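Wilia Tree Set, v2
Student project data, Nurivwood Robotics Club
Card last edited November 8, 2018

Read this first

This card covers the tabletop decorating recordings our club made with the two-arm cell in July. An older version of this page said the set "teaches robots to decorate." We took that line out. What we have is 772 recorded attempts at handling a small artificial tree and its trimmings, driven by students who had mixed amounts of practice. Whether a policy can learn anything useful from them is still open, and some of us doubt it.

What was recorded

Each attempt has joint positions for both arms, gripper commands, and video from a fixed camera and from cameras at the grippers. The task name in the metadata is whatever the driver typed before starting, so expect spelling to wander.

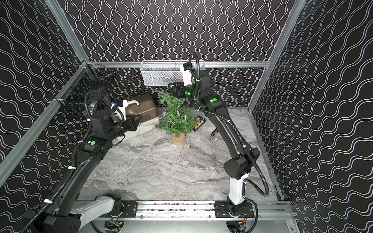
The original plan called for 2,000 attempts. We stopped well before that when it became clear that most new ones looked like the old ones, and a bigger number would only have made the card look better. Anyone comparing us to larger sets should keep that in mind.

Labels and what they are worth

Every attempt is marked "done" or "not done" by the driver. No second person checked them. We later relabeled 200 attempts from video and disagreed with the driver often enough that we would not report a success rate from the original labels. The relabeled ones are in the folder called shim_check, named after Shim, the small script we used to step through the video.

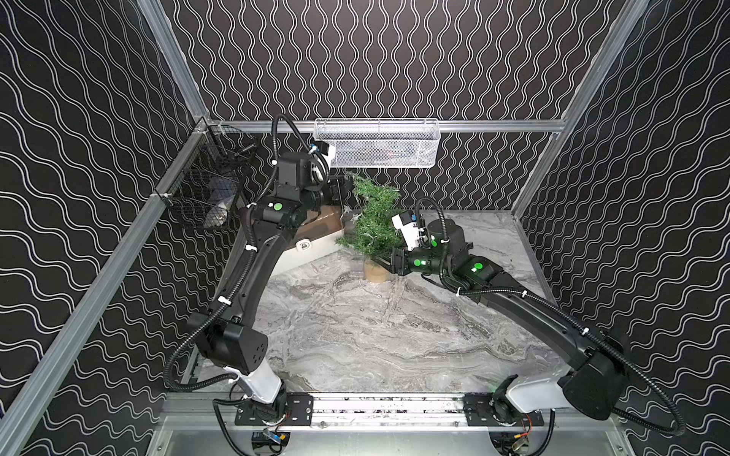 Two-arm coordination is the part we would trust least. A lot of attempts are one arm working while the other waits for its turn, and calling that coordination is generous. Even with one gripper on the lower trunk and the other just above the top of the tree, a single picture can't tell you whether the arms are helping each other. The tree leans a little to the left there, too, and our label format has no field for lean. If your method claims to learn cooperation from this set, please test it against a version that moves one arm at a time.

Known problems

1. One cell, one background. The wavy wallpaper and marble-patterned floor stay the same all through the set. A model that does well here may just know our walls.

2. Driver habits. Two students drove most of the attempts, and both like to come in from the same side. A good score on held-out attempts may mean you copied them well.

3. Clutter near the work. Greenery and the clear string-light wire are hard to tell apart in the gripper video once the fingers get close, and we have no depth data to sort it out.

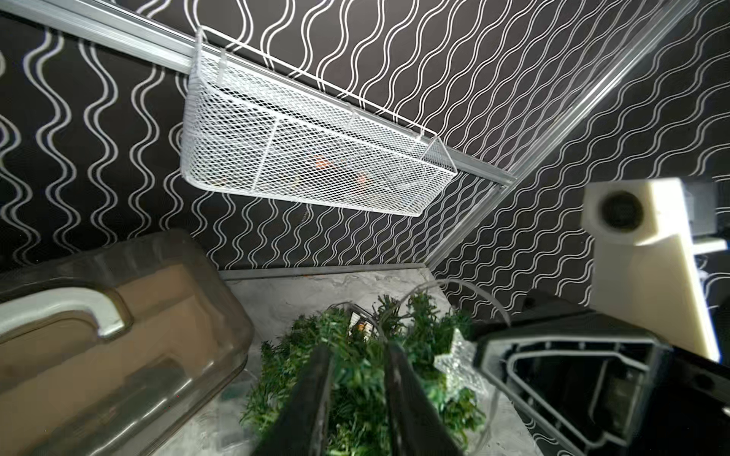
4. Timing. Video and joint logs come from separate clocks. Luvon, our sync tool, lines them up by start time only. Long attempts drift. Check before you train on anything where contact timing matters.

5. Missing failures. Early on, drivers deleted bad attempts. We asked them to quit doing that, but the first batch is cleaner than it should be.

Suggested split

Split by driver. A random split gives nicer numbers, and we don't believe them.

Files

attempts/ joint logs and commands
video/ fixed and gripper cameras
shim_check/ second-pass labels
notes.txt driver comments, unedited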